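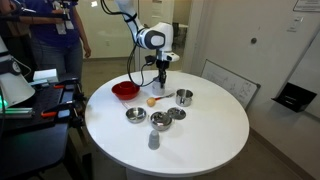
The arm at the round table, with the kitchen set out.

Home Tasks Operators FAQ Contact

Demonstrations: frequently asked questions
Last updated: March

These are the questions we get most often from new operators at Cesance and from people who use our recordings. Booking and building access for Halonen are covered on the Contact page.

What is a demonstration?

A demonstration is one complete attempt at a task, carried out by the robot arm while a person controls it. The arm's joint positions, the gripper opening and the camera pictures are saved together. Later a model is trained on many of these recordings and tries to do the same task by itself.

Do I move the arm by hand or by remote control?

It depends on the task. For remote control you hold the controller and the arm follows your movements. For hand guiding you put the arm into free mode and push it along the path yourself, usually stopping at a few points so that they can be saved.

Most table tasks are done by remote control. When you guide by hand, your own arms get into the camera pictures and hide the objects, and a model trained on those pictures has to work without your arms there. Hand guiding is still used for fixed movements such as the start pose.

Do I need any experience?

No. You need the safety talk and a practice session. People who play a lot of video games tend to pick up the controller quickly but also tend to move too fast. Practice recordings go in a separate folder in Dosto and are deleted at the end of the session.

What is the Fukis task set?

Fukis is our name for the group of kitchen tasks done on the round table. They use bowls, lids, cups, a mug, a small pot and some toy food. Each task has a one-line instruction, for example "pick up the mug" or "put the lid on the pot". The target is 100 accepted demonstrations for each task.

Why is the table so crowded?

The task may involve only one object, but the others stay out. A model trained on a bare table often fails as soon as something else is put down next to the target. Please leave the extra items where the layout sheet puts them, even if they look as if they are in the way.

How much should the layout change between recordings?

Move the target object before every recording. Move two or three of the others as well. Turn anything that has a handle, so that it doesn't always point the same way. Lids can go on the pot or lie flat on the table. Cups can stand upright or upside down, unless the instruction says otherwise.

Keep everything within reach of the arm. If you are not sure about an object near the far edge, bring the gripper over it slowly before you start recording and check that the arm does not slow down or stop at its limit.

Where should the gripper be before I go down to pick something up?

Straight above the object, high enough to clear it, with the fingers open. Stop there for a moment. You may need to shift the arm a little to one side before going down, and it is much easier to do that while you are still well clear. Watch the table itself for this. The screen has a slight delay and makes heights hard to judge.
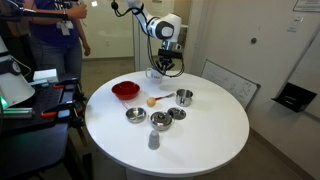 How do I pick up a mug?

There are two accepted ways. In the first, one finger goes inside the mug and the other stays outside, and the gripper closes on the wall. In the second, the gripper closes on the handle. The wall grasp is more forgiving and is the one to learn first.

Come down slowly once the fingertips are level with the rim. Stop before they touch the bottom. If you press down on the bottom the arm will trip its force limit and the recording is lost. Close the gripper fully, wait for it to settle, then lift straight up.

Don't mix the two ways in one session. Choose one, write it in the session note, and keep to it.

Are shiny objects a problem?

Sometimes. Stainless steel shows reflections of the room and of the arm, and the depth camera can leave holes in its picture where the metal is. We keep the steel bowls and lids in the set anyway, as a real kitchen is full of them. Leave the panel light at its marked setting and don't move it part way through a session.

What about bowls that have something inside them?

Stacked items are allowed if the layout sheet shows them. A cup inside a bowl of nearly the same colour is a useful case, and a hard one for the model. Spoons and other handles may lean on the rim, but check that the gripper and its cables won't catch on them.

Can I watch from beside the arm?

Operators stand behind the cart or at the marked spot on the other side of the table. Don't lean over the table while the arm is live. Anyone else in the room should stay back from the table and know where the stop button is. Lanyards and loose sleeves need to be tucked in before you reach in to reset the objects.

What should I do about the cables?

Check them at the start of each session and after any task that turns the wrist a long way. They should hang free with enough slack for the gripper to turn. If a cable drags across the table and moves an object, stop and mark the recording as failed. 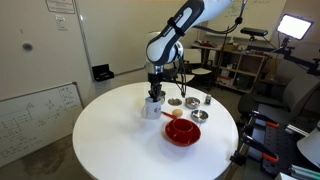
I made a mistake half way through. Should I start again?

If it was small and you put it right, carry on. A missed grasp followed by a good one is worth keeping, and we mark it as "recovered" in Dosto. If you dropped the object off the table, knocked over something that wasn't part of the task, or did the wrong task, stop and mark it as failed. Failed recordings are kept but not used for training.

How long should one demonstration take?

As long as it takes at a steady speed. Long pauses cause more trouble than slow movement: the model learns to wait, and sometimes never starts again. If you need to think, do it before you press record.

Why does Dosto show fewer recordings than I made?

The total on the front page leaves out anything that failed the file check. In the last Fukis round we made 239 recordings and the page showed 238. The missing one had a camera file that ended early. You can see rejected files under the "Held" tab.

How long is a session?

Two hours at most, with a break in the middle. The first slot begins at 9 in the morning. Tired operators make jerky recordings, so please stop early if your hands are getting stiff and put the remaining layouts back on the list.

Can I use the recordings in my own work?

Yes, if your group has signed the sharing form. The recordings come with the instruction text, the layout sheet number and the operator code. Operators' names are not included. Requests for a single task or a smaller sample should go through the Contact page.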